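FOR IMMEDIATE RELEASE

Koppel Opens Registration for Its September Home Repair Season

DRATADHOLM, Apr 16, 2026 - Koppel, the neighborhood repair school on the Arska side of town, is opening registration today for its fall season of evening and weekend classes. The new season starts in September and has 675 places across all subjects, which makes it the largest the school has put together so far. Anyone who has ever stood in front of a sticking door with a screwdriver and a sinking feeling is warmly invited to come along!

The school began with a single winter course in window repair, and it has grown the way these things often do, with one neighbor telling another. Last fall 259 people took at least one class, and a good many of them came back in the spring and brought a parent, a roommate or a grown child with them. The waiting list for the Saturday hinge and lock class was long enough that this year it will run twice.

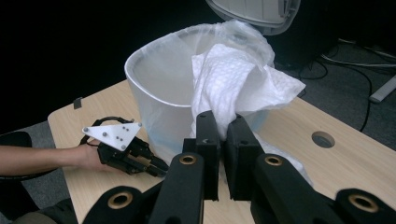 Classes this fall cover doors and windows, small furniture, basic plumbing, bicycles, and a new course called Moving Parts, which is all about the joints, pivots and hinges that keep everyday things working. It starts with folding chairs and desk lamps and goes on to anything where one piece has to swing against another. Students learn how to find play in a joint, when to tighten it and when to leave well enough alone, and how to pick a replacement pin that will last. No experience is needed, and tools are provided at every bench.

"People come in thinking they are clumsy, and most of them have just never been shown," said Periklis Galanis, founder and lead teacher at Koppel. "I was thirty-four before anybody explained to me how a door hangs, and I had been fighting with doors my whole life up to then. We take our time here. We put the kettle on, we take the thing apart, and if it goes back together the same evening, so much the better."

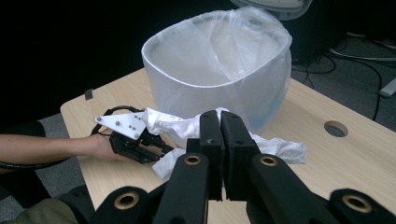
Each class is kept to a small group, and the evening sessions run late enough that people can get home and eat something first. Students are welcome to bring a broken item of their own, as long as one person can carry it up the front steps. Larger pieces can be dropped off at the Trinska Street door by arrangement - please call ahead, as the hallway fills up quickly.

A full course costs $200, and single drop-in evenings are $30. Reduced rates are available for students, retirees and anyone out of work, and all it takes is a word at the front desk. Former students keep their open bench privileges on Sunday afternoons for the whole season at no extra charge.

Registration is open now at the school's front desk and by phone. The printed class schedule can be picked up at the Dratadholm public library.

About Koppel
Koppel teaches practical home repair to adults of all skill levels in Dratadholm and the surrounding area.

Press contact: Periklis Galanis, Koppel, Dratadholm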